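Ticket 3848: smoked trout roe, jars arriving cloudy
Opened July 31, 2018

Hi, me again! I ordered 5 jars of the smoked trout roe from Viketgate for my sister's supper and two of them have gone milky round the eggs. The lids popped properly when I opened them and there's no bad smell, but the liquid is like thin skimmed milk and the eggs feel a bit soft (the other three are lovely, bright orange, really firm). They've been on the bottom shelf of the fridge the whole time, and I've only ever used a plastic spoon on them.

Tried so far: drained one in a sieve, rinsed it quickly in cold salted water, left it ten minutes. Looked better, still soft. I haven't touched the second one.
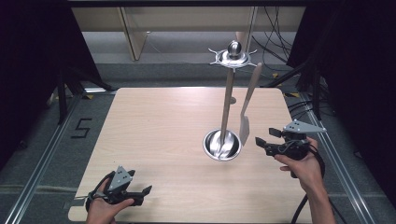
Nesrin Ersoy replied that rinsing wouldn't bring the texture back, and asked for the batch code under the jar and whether the box had felt cold when it came. Please don't serve either of them, she added.

Code on both is 600, and the other three have a different one! The box was cool on top but the gel pack at the bottom had gone completely floppy. Both bad jars were down that end, now I think of it. Shall I send them back or just bin them?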